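Home Projects Baking Reports Contact

Community Oven Project: progress report for June

Prepared by Lumturie Nikolaidis for Umesh Chaturvedi, Numen small grants

Umesh, this has been our best month yet and I've been looking forward to writing it up. The deck oven is in! It went through the back door of the Balline kitchen with hardly any room to spare, and Gorazd had it level and wired by the end of the same afternoon. We ran it empty overnight, then baked flatbreads the next morning, and they puffed up beautifully.

The Thursday bread class is full, with 40 people on the list, so we split it into two groups. The early group starts at 4 p.m. and the later one at 6:30. Most of them had never worked with a wet dough before. By the third session they were shaping loaves without adding handfuls of flour, and I could hear them talking each other through the folds from across the room.
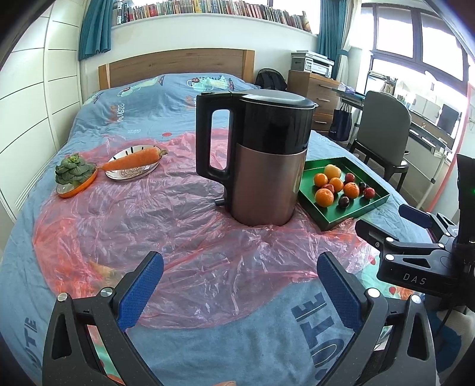
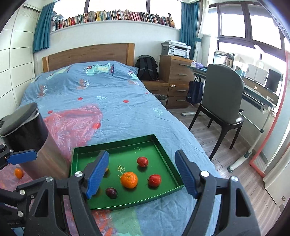 Sourdough is coming along more slowly. Our first starter went sour and sluggish in the warm weather, and Nikola Petkov has moved us to a stiffer one that gets fed twice a day. The crumb is much more open now. Rye is still giving us trouble (gummy in the middle, even after a long bake), and we'd like another month on it before we teach it.

Spending: the oven took $2000 of the equipment line, as planned. Proofing baskets and scrapers came to $200, a bit over, and we made that up by buying flour in big sacks from Muvano. We haven't touched the travel money and would love to move it to ingredients if you're happy with that.

Still to do: the vent hood needs its second inspection, and Ognjen Stojanovska is translating the recipe sheets. He's finished the white loaf and the rolls and is halfway through the braided loaf, which has a lot of steps.

Next month we start the Saturday bake sale and try pizza with the teenagers. They've asked about it every single week, so I expect a crowd. Come by and have a slice!

Related reports
Getting the Balline kitchen ready
What we learned from our first starter
Flour orders and storage

Last updated: June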